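Right arm drops out mid-reach, whole robot sags — where would you look?

Posted by drumlid, 2022-10-24 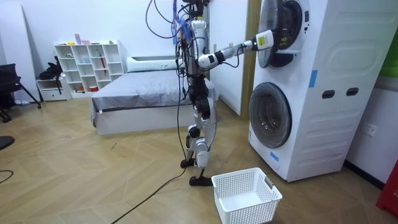 It happens with the right arm out straight and the gripper inside the upper door. The arm goes limp, then the legs lose torque a moment later and the robot folds at the knees. Last time the forearm came down on the rim of the door opening. No cracks that I can find, but the wrist joint now has play in it.

What I have so far:
The log shows the shoulder driver dropping off the bus first. The leg drivers follow 120 ms later.
It failed on run 374 and then again 15 runs after that. Before June it had never done it.
It has never failed with the arm tucked in.
Supply voltage at the bench end looks fine the whole time.

Firmware is the stock Drotton build. I haven't touched the gains.

---

kesterline wrote:

Cables. You've got a big bundle coming out of the top of the torso with connectors hanging in it. Every time the arm goes out, something in there gets pulled. Wiggle each connector by hand with the drivers powered and the bus monitor open. Support the robot first.

---

Sebastián Aravena wrote:

I don't think it's that simple. A bad connector at the shoulder would take out the shoulder. It shouldn't take out the legs 120 ms later. That gap sounds like a watchdog. One node goes missing, the master waits, then it disables everything. Check what the timeout is set to.

You have two problems. One is whatever kills the shoulder. The other is that your fault response is to cut torque on a standing robot with its arm inside a machine. I would fix the second one first.

---

drumlid wrote:

Timeout is 120 in the config, so yes, the legs are the watchdog. Thanks. I had assumed it was all one power fault.

What do people use in place of torque off? Damping?

---

Sebastián Aravena wrote:

Damping on the legs, hold on the arm if its driver still answers. It will still go down, but slowly. And put it on a gantry until this is sorted.

---

mopboard_ii wrote:

Disagree on holding the arm. If the body is sinking and the arm stays stiff inside the drum, it'll lever on the door or tip the whole thing sideways. We bent a forearm at Grollville that way. Damp everything.

---

Sebastián Aravena wrote:

Fair point for this reach. I was thinking of open space.

---

kesterline wrote:

Still want to hear about the connectors.

Also, that long black cable going down past the legs and across the floor. If the rear foot steps back onto it you get a yank at the torso. Run it overhead.

---

drumlid wrote:

Did the wiggle test with the robot in a sling. Second blue connector from the back drops the shoulder node if I pull it toward the arm. One crimp was barely holding. I've redone it and added a strain relief — the loop was too short for a full reach.

All nodes are set to damp on fault now. I pulled the plug on purpose three times and it sank into the sling without hitting anything.

Wrist is still loose. Domínguez has the bearing listed but no stock.

---

mopboard_ii wrote:

Try Allville for the bearing. And redo every crimp in that bundle, not only the bad one. Same person, same tool, same day, I'd guess.

---

drumlid wrote:

Same person was me, so yes. I'll do the rest before it goes back to the door. Plan is 600 reaches in the sling, with the bus log running, and I'll post the result either way.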